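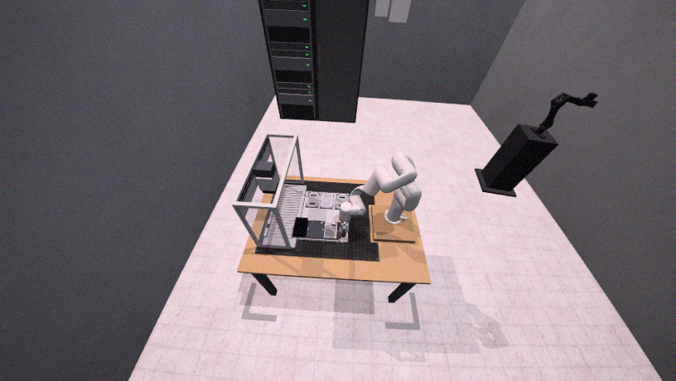
Umon Grip Trial Cell — simulated bench for gripper and camera comparison

Supplied by Zindorach as a ready-to-load cell. For labs that want to compare end effectors before ordering hardware. Load the cell, pick a gripper, run the plate moves, look at the logs. No guarding or bench time to book.

In the package:
Arm model, white, table mount
Work mat, enclosure with slotted rack, trays
Two gripper models — Umon short finger, Latley stepped finger
Overhead and wrist camera views
10 pick tasks, 6 place tasks

Gripper is swapped in the config file, one line. Restart the controller after. Cameras can be switched mid-run. 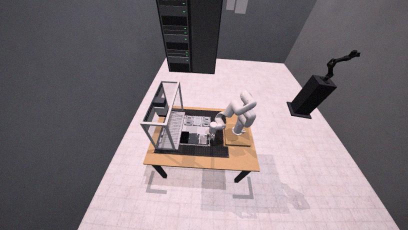

Overhead view, arm reaching over the trays.

Which gripper? Short finger is quicker in and out of trays, less to catch on the rims. Stepped finger gives more plate contact but needs more clearance, so slow the approach down. We ran both with the Uysal controller at default gains, 34 runs each. Almost no difference on tray moves. Plate moves are where you will see it.

For plate work use the wrist camera and not the overhead one. Shadows from the arm do fall over the wells,

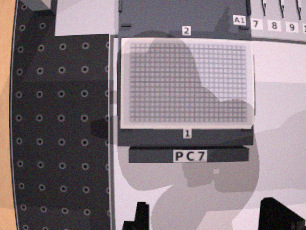 so try your detector with shadows on before you trust any score from the flat lighting preset. Deck labels stay readable in most poses. If yours are not, raise the camera 5 mm and re-calibrate.

Not included: physical grippers, mounting plates, Uysal controller licence (seperate order).

Latley long finger model due September. Existing users get it as a free update.

Questions on gains or custom fingers — Matvii Levchenko, Zindorach applications desk. Please send you config file with the query, saves a day.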